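**Self-supervised grasping: do I really need labels, and how many tries per object?**

*posted by furnival_bench*

I'm trying to reproduce the Drernico result, where the arm picks from a bin and the policy learns only from whether each grasp held. We have a KUKA over a gray bin with a handful of odd shapes in it, including a spongy orange disc and a spiky blue thing that I love and the planner hates.
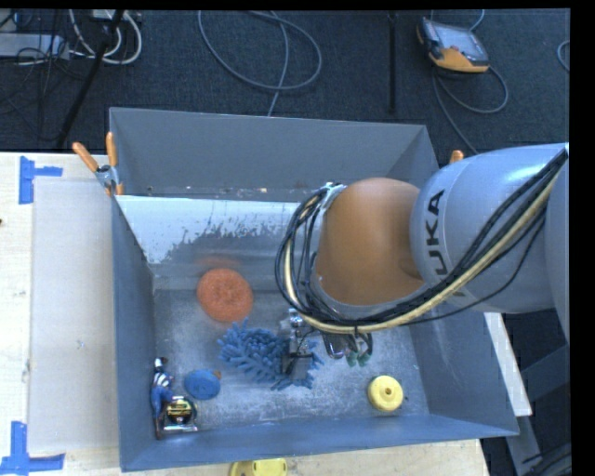 After 734 attempts my success curve is still pretty flat. Is that normal, or is my reward signal broken?

**basex_tinkerer**

Very normal, hang in there! Ours sat flat for ages and then climbed like crazy. Two things helped a lot:

- Check success with finger width *after* the lift. Checking at closing time gave us false positives on anything squishy.
- Stir the bin every 30 grasps. Otherwise the policy memorizes one layout. 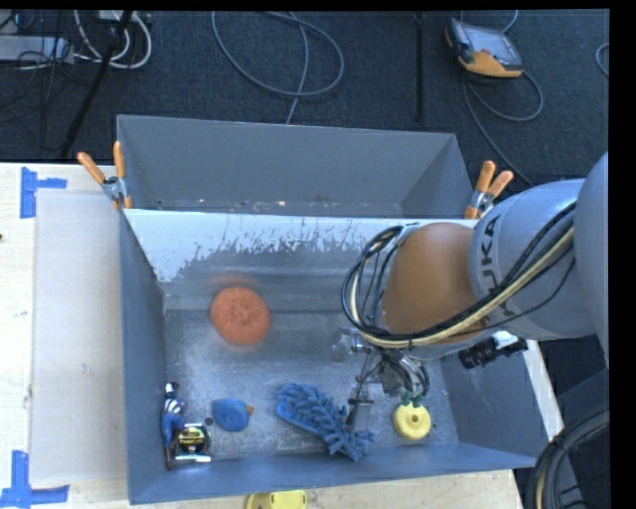
Also, hold out 4 objects completely and test on those. The coolest part of the paper for me is how well it does on shapes it never trained on, and you'll miss that if everything goes into the training set.

**Rultia user**

more data. we needed way more than you have

**stillcalibrating**

Before collecting more, go through your logged failures by hand. I read 173 of mine and found a bunch that were good grasps with a bad depth offset. Fixed the offset, relabeled, retrained overnight, and the curve finally moved. So much fun to watch!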